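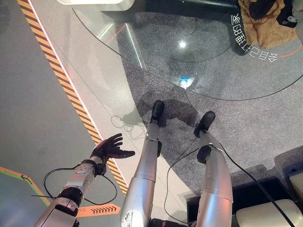
Rahel Mösli told me that she'd give it until March before making up her mind, and that her feet already hurt less. Fair enough!

25th February, by Damian Ammann
Filed under: Work & Tech

I popped over to the Falbridge showroom to see how they're getting on with Ceno, the humanoid that Mirora has put on the floor there. I'd expected grumbling from the staff (there was a bit), but mostly people wanted to talk about their shifts. Greeting and pointing visitors the right way used to eat up half the day, and now 5 of the team have moved over to bookings and proper sit-down chats with customers. The evening shift ends 20 minutes sooner too, which went down very well.

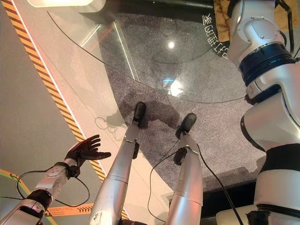
What changes next

Two people are being trained to look after the robot, on slightly better pay. Nägeli, the firm running the showroom, says no jobs are going, though I did hear a few worries about the summer rota. I'll go back and ask again.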